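Almohadilla de práctica de sutura Korkus
Referencia 1032
Inicio > Material de aprendizaje > Sutura y anudado > Almohadillas

Disponible. Se envía desde nuestro almacén, con la almohadilla bien protegida en su funda.

Si has llegado hasta aquí es probable que ya hayas practicado con lo que tenías por casa: una piel de plátano, un trapo doblado, una pata de cerdo que luego hubo que explicar a la familia. Todo eso enseña algo y no seremos nosotros quienes lo despreciemos (en esta tienda hemos cosido muchos plátanos). Pero llega un momento en que una quiere repetir el mismo punto veinte tardes seguidas sobre una superficie que se comporte igual hoy que mañana, y para eso tenemos la Korkus, la almohadilla que más nos piden desde que abrimos el catálogo de sutura.

Es una almohadilla sintética con la superficie texturizada, pensada para practicar el cierre de heridas cortas y poco profundas. Viene con la incisión hecha y también se puede abrir alguna más con bisturí, según lo que quieras trabajar. La capa superior aguanta bien el paso de la aguja curva y opone la resistencia justa para que notes si has entrado con mal ángulo. Cuando tiras demasiado del hilo, los bordes se montan uno sobre otro, y ese aviso vale más que cualquier párrafo nuestro.

El tinte rojo para la incisión se incluye en la caja, en un frasquito con gotero. Su uso es opcional. A muchos principiantes les gusta empezar sin él y añadirlo más adelante, cuando ya no tienen que pensar en cada vuelta del nudo. Con muy poca cantidad basta: se deja correr a lo largo del corte y se retira lo que sobre con una gasa.

Para los puntos sueltos recomendamos hilo negro. Se distingue enseguida sobre la almohadilla, y al terminar la sesión puedes repasar con calma la separación entre puntos, hacia qué lado ha quedado cada nudo y cuánto cabo has dejado al cortar.

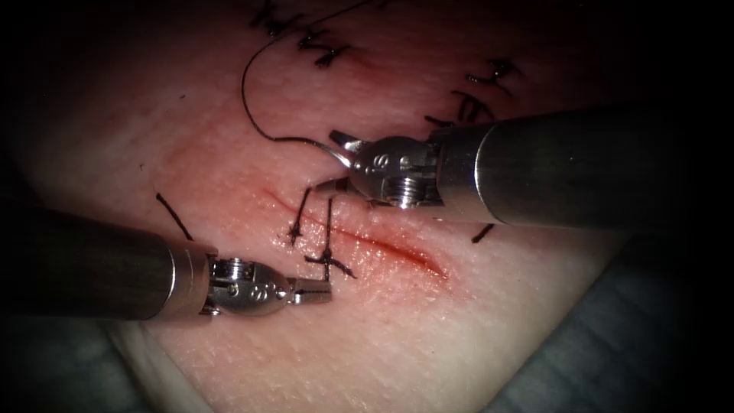
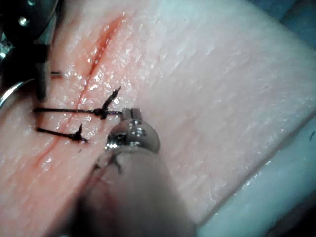 Nos cuentan en un comentario que la compraron pensando en gastarla en un fin de semana y que les duró todo el mes de agosto, que lo que más les costó fue dejar los nudos a un lado del corte y no encima, y que ojalá la funda fuera un poco más ancha, que entra justa. Lo de la funda se lo hemos pasado al fabricante, y muchas gracias por escribirnos con tanto detalle, que estas cosas se agradecen de verdad.

En cuanto a la duración, depende mucho de la mano y de la aguja. Trabajando con cuidado, y repartiendo los puntos por toda la superficie en lugar de insistir siempre en el mismo centímetro, calculamos unas 100 puntadas antes de que los bordes de la incisión empiecen a ceder. Después sigue sirviendo para practicar nudos, aunque ya no cierre tan limpia. Hay quien guarda las viejas para ver cuánto ha mejorado, y nos parece una costumbre preciosa.

Qué incluye la caja
Almohadilla Korkus
Frasquito de tinte rojo con gotero
Funda de conservación
Hoja con 2 ejercicios de punto suelto, dibujados paso a paso

Qué no incluye
Aguja, hilo, portaagujas, pinzas ni tijeras. Si te falta algo, el juego de instrumental Junov tiene lo necesario para empezar, y las agujas curvas con hilo negro de Paterson son las que usamos en la tienda cuando probamos almohadillas nuevas. El hilo de Paterson es algo rígido al principio, así que conviene estirarlo suavemente entre los dedos antes de enhebrar la tarde.

Cómo cuidarla
Al terminar, corta los puntos y saca los restos de hilo con las pinzas, tirando despacio y desde el lado del nudo. También puedes dejar los de sesiones anteriores y coser en un tramo libre; no pasa nada por acumular unos cuantos, solo procura que los cabos no se te enreden con la hebra nueva. Lávala con agua tibia y una gota de jabón neutro, sin frotar el corte, y sécala a toques. Guárdala plana dentro de su funda, lejos del radiador y de papeles impresos, que la tinta pasa a la superficie y luego no hay quien la quite.

El tinte mancha la ropa clara. Sale de la encimera con agua y jabón si se limpia pronto, y de una camisa blanca, me temo, bastante peor.

Para fijarla a la mesa
La base agarra bien sobre superficies lisas y limpias. Si tu mesa es rugosa, o si eres de tirar con ganas, el soporte Cositz la sujeta por los laterales y deja libre toda la zona de trabajo - se vende aparte y encaja también con el modelo anterior.

Envíos y devoluciones
Aceptamos devoluciones siempre que la funda siga precintada. Una vez abierta no podemos volver a ponerla a la venta, como comprenderás, pero si llega con algún defecto mándanos una foto y te enviamos otra sin más trámite.

Producto destinado solo a la práctica y la enseñanza. Las agujas, sueltas por la mesa, tienen mucho peligro: recógelas en un contenedor rígido antes de levantarte.

También te puede interesar: soporte Cositz, juego de instrumental Junov, agujas con hilo Paterson.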